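**Does a banana make flowers die faster?**

People say it does. Should you believe them? Let's be a bit fussy about it.

Ripe bananas give off a gas called ethylene. You can't see it, but it can make some cut flowers droop early. That part has been tested. "One banana wrecks every bouquet" is a bigger claim, and I don't buy it.
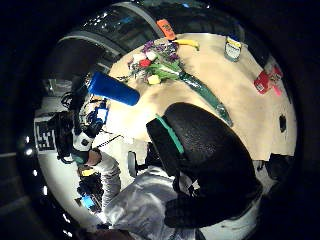

Ethylene bothers living petals — carnations mind it a lot, other flowers hardly at all. The bunch lying by the banana is artificial, so it will never wilt.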